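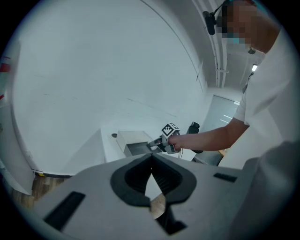
According to a reply from the Varmont packing cell, the earlier edition of this section told operators how to hold the gripper and left out what happens to their shift once the automatic station takes over the boxes. Section 4 has been rewritten on that basis. It applies to the Zambridge hand-held gripper set used at the Varmont and Edwards sites.

4. Recording a box-handling task

4.1 Before you start

Recording is done by regular packing staff during paid hours. A person who is recording is taken off the line count for that period. The shift lead enters the change on the roster before the first recording, and no output target applies until the person returns to the line.

Requirements:
A table at normal working height, cleared of items that are not part of the task
A lidded box of the type now in production
Two grippers, charged and paired
The job sheet for the task

4.2 Procedure

1. Switch on both grippers. Wait until the status light on each stops blinking.
2. Open and close each gripper fully. The finger pads must meet without catching.
3. Check that the marker cube, where fitted, is tight and clean. Wipe the marker faces with a dry cloth. Do not use solvent.
4. Place the box on the table in the start position given on the job sheet.
5. Take hold of the gripper with the wrist straight. Keep your fingers clear of the cable.
6. Press the start button and wait for the tone.
7. Carry out the task at your usual speed. Do not slow down for the recording.
8. Return the gripper to its start position and press stop.
9. Mark the run as good, bad or unsure on the terminal.

Note: A bad run is kept in a separate folder and is not used to rate the operator. Runs are stored under the station number only.

CAUTION: Pinch point. Keep the free hand out of the gripper jaws while the gripper is powered.

CAUTION: Do not cover the marker cube with a sleeve, glove or tape. Tracking stops when the marker is hidden, and the run has to be repeated.

4.3 Session limits

A session is limited to 35 minutes. After 2 sessions the operator changes to other work for the rest of the shift. Report soreness in the wrist or thumb to the shift lead before the next session. The strap can be moved to the second position for smaller hands (see 3.6).

4.4 Change of duties after the station goes live

When the automatic station is released for a box type, manual lifting of that box stops at the station. The following duties stay with the packing staff:

a. Loading flat stock and labels
b. Clearing stops and resetting the station
c. Inspecting lids and corners at the outfeed
d. Hand packing of mixed and damaged orders
e. Recording new tasks when a box type changes

Duties b and e require the Sullitska operator module. The module takes 4 hours and is completed before release. Staff who have not completed it may work duties a, c and d, but must not open the guard door.

Note: At Edwards, duty c is shared with the outgoing goods desk. Follow the local roster where it differs from this list.

4.5 Handing work back to manual

1. Press the cell stop.
2. Wait for the arm to come to rest and for the guard lamp to turn white.
3. Remove any box from the infeed by hand.
4. Set the selector to MANUAL and take the key.
5. Tell the shift lead, who adjusts the line count.

Any operator may hand the station back to manual. Approval is not needed beforehand. The reason is entered in the log at the end of the stop.

Section 4 revised November 15, 2025. Replaces the October issue. For charging and storage of the grippers, go to section 5.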